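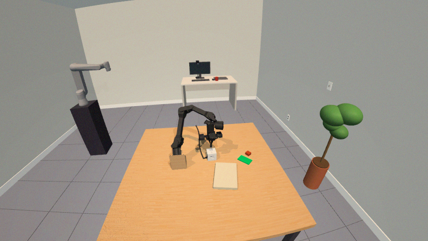
A simulated arm reaches for a white cube on a wooden table.

Clearing a table is a chore most kids manage by the age of 5. At Brilo, a home robotics start-up, it is still the whole job.

The company trains its software in simulation first. The virtual arm is given a few small objects and told to put them away, and the colours, lighting and positions change with every run. Blocks are the easy part. Flat things, like a closed book, are harder to get a grip under.

Results drop when the same software moves to a real kitchen. Brilo says its arm needs eight minutes to clear a small table, and a person has to step in if anything is wet or soft. Tea towels remain unsolved.

A rival, Vuvell, has put laundry aside and now sells to workshops, where parts arrive in the same tray every time. Brilo plans home trials in three households in October.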